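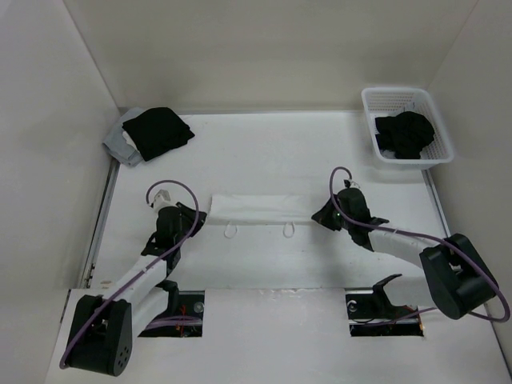 图4-1 叠好的衣物与网格篮

教材目录 > 第二编 音乐人的职业生活 > 第四章 巡演中的作曲者
阅读时间:8分钟

第四章 巡演中的作曲者

职业音乐人的收入通常有几个来源:演出、录音、版税、教学,以及为影视和广告写作。前三章分别讨论了录音合同、版税的计算方法和教学工作。本章讨论演出,重点放在一类容易被忽略的人身上,即同时担任作曲和演奏的乐手。

吉他手卡西米罗·伊瓦拉的经历可以作为本章的主要案例。他在马林长大,早年学习古典吉他,后来转向录音室工作,为他人的唱片写过编曲,也参与制作。他开始定期巡演时已入行多年,编制固定为7人,所有曲目由他本人写定总谱。键盘手南迪尼·洛博负责保管分谱,并在每场演出后记录改动。这些记录后来成为录制专辑《文尼茨》的底本。

伊瓦拉在访谈中谈到,巡演期间几乎写不出完整的作品。“白天在车上,晚上在台上,能留下来的只有几个小节。”他的做法是随身带一本谱纸,只记动机,不做发展,等巡演结束再整理。一月的一次巡演共留下100个动机,最后进入作品的有8个。这个比例在他看来属于正常。

另一位作曲者普拉塞特·坎潘采用不同的方式。他把巡演分成2段,中间留出空档,在温丁汉姆租用一间排练室写作,写完即交乐队试奏。这种安排成本较高,空档期内没有演出收入,乐手的报酬仍须支付。它的好处是新作品可以很快得到现场检验,第二段巡演的曲目也因此与第一段不同。

两种做法涉及的合同问题也不一样。伊瓦拉的动机写于巡演途中,整理则在家中完成,著作权归属比较清楚。坎潘的作品在排练室里成形,乐手常常提出修改意见,有时一段即兴会直接写入总谱。鼓手富尔亨西奥·奥图尼奥曾要求为其中一首曲子署名,双方最后以书面形式约定了分成。第三节将附上该约定的主要条款,并说明编曲贡献与作曲贡献在实务中如何区分。

学习本章之前,应当复习第二章关于版税的内容,特别是机械复制版税与公开表演版税的区别。本章会反复用到以下几个概念:总谱、分谱、底本、共同署名、演出保证金。其中“演出保证金”指主办方在演出前支付、不随票房变动的那部分报酬,具体算法见第二节。

第一节 巡演日程与写作时间

巡演日程一般由经纪人拟定,再交乐队确认。埃斯佩兰萨·比利亚洛沃斯长期为器乐乐队安排演出,她拟定日程时先确定场地,再计算路程,最后才填入排练。作曲者若需要写作时间,应在场地确定之前提出。米斯索普音乐厅一类的场地档期紧,一经签约,改期通常要支付违约金。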